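Nalthorpe Laundry Folding, part 2

This part of the collection contains 239 recordings of folding clothes on a bed. The clothes are everyday items, mostly soft knits. Each recording begins with one garment on the sheet and ends when it is folded or after 5 minutes.
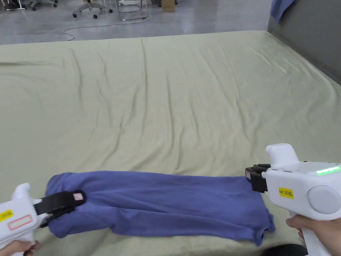

Blue knit garment stretched lengthwise over a pale green sheet.

Files are sorted by garment type, in 8 folders. Please note that the folder "other" is not checked yet. Two recordings from February have no sound, we keep them in the list. For corrections, write to the Burkano page and give the folder name.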